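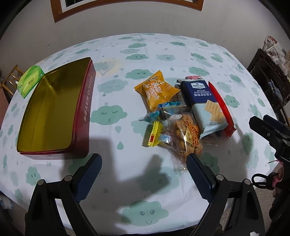 Tins, Packets and the Eleven O'Clock Table

Storing mixed snacks at home is mostly a problem of moisture. Biscuits, crackers and fried dough leave the factory very dry, and they stay pleasant to eat only while they remain so. Once the outer carton is gone and the packets have been tipped out on a table, the job passes from the manufacturer to whatever container the household has to hand. In a good many kitchens that container is an old toffee tin.

Pravesh Mkhize spent eleven years in packaging test work before moving to Fullside, a small consultancy that advises bakeries on shelf life. His view of the reused confectionery tin is favourable, with conditions. The metal wall is a complete barrier to water vapour and light. The lid is the weak point. A slip lid on a rectangular tin closes against the rim by friction alone, and the corners, where the metal has been drawn round a tight radius, seldom meet the lid as closely as the straight sides do.

"People look at the dent in the side, and the dent does very little harm," he says. "Run a finger round the rim. If the rim is bent, you have a box with a hole in it."

The size of the gap can be judged without instruments. Put the lid on, press it down at the centre and then at each corner in turn. A corner that clicks or rocks is not seated. A strip of paper trapped under the lid and pulled gently gives a second opinion: where it slides out freely, air moves freely too. Mkhize does this at all four corners and in the middle of each long side.

Inner coating

Many sweet tins have a gold or olive tint inside. This is usually a lacquer, applied to the plate before forming to keep food away from bare metal. It tolerates dry goods and wrapped sweets very well. It does not tolerate scouring. A tin that has held toffee needs a soft cloth, warm water and a drop of washing-up liquid, followed by a full night open in a dry room. The seam at the base holds water longer than the walls, and a tin closed too early will smell of it.

Scratches through the lacquer are of little concern where every item inside is individually wrapped. For loose biscuits, a liner of baking parchment is enough.

What goes in first

Packaged snacks come in a few basic forms, and each behaves differently in a rigid box.

The pillow packet, a tube of film sealed along the back and crimped at both ends, contains trapped gas that protects the contents from crushing. It is bulky for its weight and resists stacking. Pillow packets belong on top, laid flat, and should not be forced down by the lid. A crimp folded sharply over can open along the fold line, and the leak is usually too small to notice until the contents have gone soft.

Long packs of soda crackers are the opposite case. The crackers sit face to face and support one another, so the pack is strong along its length and weak across it. Laid at the bottom of a tin with its long side against the wall, it will take a fair load. Stood on end in a deep tin, it will break the lowest two or three crackers when the tin is put down hard.

Narrow single packets fill the gaps at the sides. They should go in last, because they are the first to be taken out.

Twisted dough snacks, sold loose in clear bags, need more care than anything else in the assortment. They are fried, and the oil is exposed over a large surface. Light and air both turn it stale. A transparent bag left on a sunny table for an afternoon does little damage, but the same bag left there for a fortnight will smell of old oil when it is opened. A closed tin deals with the light, and a clip or a tight double fold deals with much of the air. Salted crackers and fried dough can share a tin while both are sealed. After opening they should be parted, as the crackers pick up the smell.

A household trial

In April, Fullside ran a small comparison for Rizzi, a homeware importer, using 5 container types and plain soda crackers. The crackers were weighed at the start and at intervals afterwards, in a room kept at ordinary kitchen humidity. The best result came from the Truvach clip-top box, a plastic design with a silicone gasket. The reused tin with a sound rim came second. The same tin with one bent corner came fourth, just ahead of a paper bag folded over twice.

Cost was recorded as well. The Truvach box, in the size tested, has a mass of 700 grams and holds rather less than its outer dimensions suggest, owing to the thickness of the walls and the space taken by the clips. The tin had already been paid for with the toffee.

Mkhize treats the ranking with some caution. One batch of crackers was used and the lids were opened on a fixed schedule, which real lids are not. A tin visited 5 times an afternoon exchanges its air each time, whatever the quality of the seal. In a busy house the rate of eating tends to settle the matter before the rate of staling does.

The cloth underneath

Snack tables generate crumbs, oil spots and the occasional ring of tea, and the choice of cloth decides how much of this becomes permanent. Wipeable coated cloths release oil readily if they are cleaned the same day. Yellow marks that remain after wiping have generally passed into the printed layer or through a worn patch in the coating. Bicarbonate paste, left for twenty minutes and lifted with a damp sponge, reduces some of them. Bleach should be kept off printed cloths altogether, as pale greens and greys go first.

Woven cloths can be washed hot, but they take up oil quickly. The Prorkeria range of table linen carries a finish that slows this down, and the maker's care sheet asks for it to be ironed after each wash to restore the effect. A packet of tissues kept within reach of the tin does nearly as well, provided the oil is blotted and not rubbed.

Labels are worth the trouble where a tin holds more than one household's favourites. Pencil on masking tape, stuck to the base, gives the date of filling and comes off cleanly.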